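Support ticket - Furnished rentals, maintenance and household
Subject: Nightstand in second bedroom rocks, drawer slides open by itself
Status: Closed
Opened by: Drita Shehu
Handled by: Waldemar Żak, Bożena Grabowska
Item: Prarkari nightstand, one drawer, open shelf

Drita Shehu wrote:

The nightstand in the second bedroom has started to rock. If I put a glass of water on it and then lean on the top to get up, it tips a little toward the front left and comes back. The drawer also creeps open. I close it at night and by morning it is open the width of a finger. Nothing heavy in it, just chargers and a book.

It was fine until we moved the bed over in October. I don't know if the two are connected. I have not taken anything apart. There is a bag of small parts taped inside the wardrobe that came with the bedroom set, but I can't tell which piece they go with.

Waldemar Żak replied:

Thanks. Please check the following and write back with what you find.

1. Empty the drawer and take it out. Lift the front slightly when it reaches the stop.
2. Look at the runners on both sides. Tell me if any screw is missing or standing proud.
3. Put one hand on each back corner of the top and push straight down, one at a time. Tell me which corner moves.
4. Tell me what the nightstand is standing on.

Don't tighten anything yet.

Drita Shehu wrote:

Drawer is out. All the screws are there on both runners, and they look flat. No cracks that I can see.

Pushing on the back left does nothing. Pushing on the back right, the front left lifts off the floor. I can get a folded receipt under it.

For question 4, I am not sure what you want. It's standing on the bedroom floor, against the wall.

Waldemar Żak replied:

I meant whether it is all on hard floor, all on carpet, or some of each. Your inventory sheet says the carpet in that room stops short of the wall on one side. If the bed was moved over, the nightstand probably went with it.

Drita Shehu wrote:

OK, yes. I had not thought of that. It used to be on the other side of the bed, where everything is carpet.

My husband says to fold up cardboard and be done with it. I would like it done right if it isn't a big job. We also keep a bag with a spare blanket in front of that wall and I can move it if you need the space.

Waldemar Żak replied:

Leave the cardboard out for now. It packs down and you will be back in two weeks. I'm passing this to Bożena, who has the leveling feet.

Bożena Grabowska replied:

I have read the thread. Two separate things here, so I will take them in order. 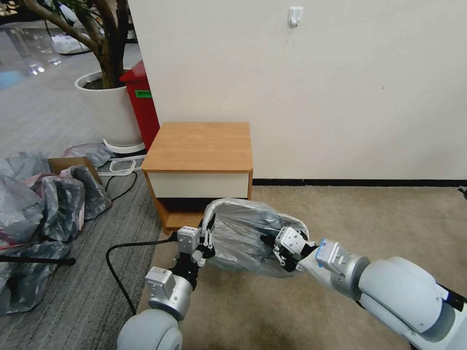 The rocking first. A nightstand this light follows whatever is under it, and one carpet can give more than another. Yours sits partly on the line where the two floor coverings meet, so part of the base can sink more than the rest. No screw is going to cure that. You can slide it fully onto one carpet, or fit adjustable feet and set them for that exact spot. If you slide it, check that it still stands square to the wall - the thin black baseboard can hold the back of the base out a little, and then the top has a gap behind it where pens and chargers go down.

The drawer second. These drawers have no catch. They stay shut by being level, and if the front is lower than the back they roll. I expect this will stop when the rocking stops, but please test it separately so we know.

Which would you prefer, moving it or feet?

Drita Shehu wrote:

Moving it means it blocks the wardrobe door. I measured, and the door needs 63 cm. So feet, please.

Can I fit them myself? I have a screwdriver and a small level.

Bożena Grabowska replied:

Yes. I have sent a set of Sobczak screw-in feet with the Sunday delivery, plus a spare pair. When they arrive:

1. Take the drawer out and clear the shelf.
2. Lay a towel down and tip the nightstand onto its back. Don't drag it, the edges at the bottom chip easily.
3. The base has a pilot hole at each corner. Press the sleeve in by hand, then screw the foot in until it stops.
4. Stand it up where it is going to live and leave it an hour. The carpet side will settle.
5. Put the level on top, front to back and then side to side. Turn the feet on the low side down, half a turn at a time.
6. Put the drawer back, close it, and see if it stays.

Set it very slightly high at the front. One bare half turn is plenty.

Drita Shehu wrote:

Feet arrived. Three went in without trouble. The back right hole is not as deep as the others and the foot stops early. If I force it I think the panel will split.

Bożena Grabowska replied:

Don't force it. Take that foot back out and look in the hole with a flashlight. Sometimes there is sawdust packed at the bottom from the factory. Knock the base gently with your palm and use a toothpick.

If it is clear and still too shallow, use one of the spare pair. They are the short ones.

Drita Shehu wrote:

It was sawdust, quite a lot of it. The foot is in now.

I left it an hour as you said. The level showed low at the left, so I gave the two left feet one full turn each, then another half on the front one. It does not rock now. I leaned on every corner.

Drawer stayed closed for the evening. I'll check again tomorrow.

Drita Shehu wrote:

Still closed this morning. Closed with the book in it too.

One more question. What do I do with the parts bag from the wardrobe? It has a label that says Drullura and a 2 on it.

Waldemar Żak replied:

That is the wardrobe's own bag, spare shelf pins. Please leave it taped where it was. It has nothing to do with the nightstand.

Keep the spare short feet in the nightstand drawer so the next person finds them.

Bożena Grabowska replied:

Check the level again in a few weeks, as the carpet may go down a bit more. If it does, half a turn on whichever foot is low. No need to open a new ticket for that.

Internal note, Bożena Grabowska:
Added to the inventory sheet: nightstand moved to other side of bed, on adjustable feet. Sawdust in back right pilot hole. Yi-chun Sin to look at the other Prarkari pieces at the next changeover and clear the holes before fitting anything. No charge to tenant.

Ticket closed by Waldemar Żak.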